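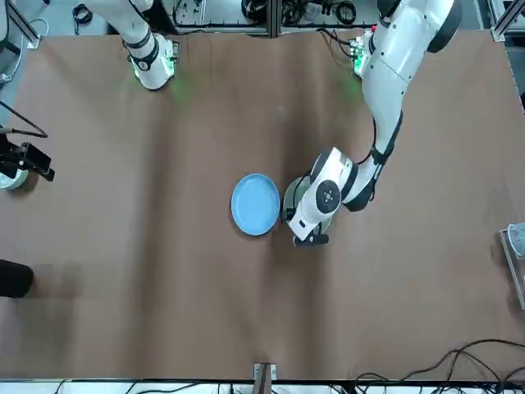 Home | About | Our Work | Reports | Contact

Letters and Visits Project - Progress Report to the Upadhyay Fund
Period: June to November

Dear friends of the Fund,

I write to report on the second half-year of our work with men and women serving long sentences at Usside prison, and with their families. The grant pays for three things: the letter exchange, the family travel money, and the reading group.

Letter exchange. At the end of the period we had 41 pairs writing to each other. In the last report it was less, and the growth came mostly from two parishes which invited us to speak after their evening service. Nine pairs stopped. In four cases the prisoner was moved to another place and we did not get the new address in time. I asked the prison office for a list of transfers, and they agreed to send it every month. So far one list has arrived.

Several new writers told me they were afraid to ask the wrong question, for example about the crime. Girish Bhatt has prepared two pages of advice for them. He was a chaplain for many years and the advice is short and calm. We printed 80 copies and most are used.

Travel money. We helped families with bus tickets from Hindirell and from the villages behind it. The bus leaves at 5:40 in the morning, and visiting starts at 11. In September the visiting hall was closed for repair and the families were not informed. Six of them made the trip for nothing. We paid their tickets a second time, and this is the reason why the travel line is over the budget by 500. I ask your permission to cover it from the line for printing, where we have money left.

Reading group. It meets in the prison library with twelve places, and all are taken. The group finished a book of short memoirs and asked for a novel next. One discussion, on whether a person can be forgiven by someone who was not harmed, went on so long that the officer had to remind us two times of the hour. The plan to open a second group in the women's section is delayed - the room was promised in August, then given to a training course. I will ask again in January.

Public evening. In October we held an open talk about the death penalty at the Flivar hall. A mother whose son was killed spoke first, and after her a retired defense lawyer. They did not agree and we did not try to make them agree. The collection at the door brought 2,000, which is kept for travel.

For the next half-year I would like to train five more people to accompany first-time visitors. The full accounts are in the attached sheet.

With thanks,
Rekha Bisht
Project Coordinator

Comments (3)

Marian T.: I was on the September bus. Thank you for paying back the tickets, it helped.

oldparishioner: Can the two pages of advice be sent by mail? I don't use the computer much, my niece is typing this.

J. Dell: Which novel did the group pick?

Related
Progress Report, December to May
How to Become a Letter Writer
Visiting Hours and Bus Times
Notes from the Reading Group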